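Speaker notes: What's Inside the Box? Taking Old Electronics Apart for Parts
Evening talk, April. Slides are with Tia.

Start before the slides. Ask who has a dead printer or stereo in a closet. Wait for hands, there will be lots! Then thank Sveva Donati for the room and get going.

My first one was a Babaei tape deck from a yard sale. I got it open on the kitchen floor with one screwdriver and I was hooked by dinner time. (Keep this short, I always run over.)

Main idea for the first half: go slowly and keep things together. Boards are lovely to look at, like little towns from the air, and it's so tempting to start pulling. Leave a board on its metal plate as long as you can. It gives you something to hold by the edges, and a plastic tray under it catches the screws you were sure you'd put somewhere safe. 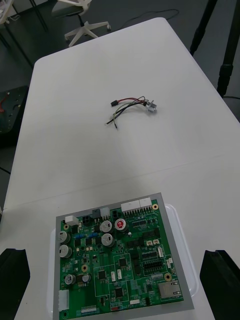
Wires next. I keep every harness whole, connector and all. Snipping one off flush at the plug is the mistake I made for years, and a plug with no wire on it is a sad little thing. Twist the bundle loosely, tag it with masking tape, write down which socket it came from. Pass around the tagged ones from the Prorkix box here.

Capacitors: slow down for this part. They're the small cans standing up off the board, and the big ones can hold a charge after the plug is out. Unplugged does NOT mean safe. Say it twice. Power supplies, microwaves and old tube TVs stay closed tonight, and anyone who wants to know more should talk to Howard Lightfoot, who repaired TVs for 19 years and has great stories.

Sorting. My parts drawers are up to 422 pieces, and yes, I love every one of them. Show the label system. Bradley sorts by color and we will never agree.

Questions, then the hands-on tables at 7:30. We have 18 seats, so two people share a screwdriver set. Remind everyone to take their screws home with them.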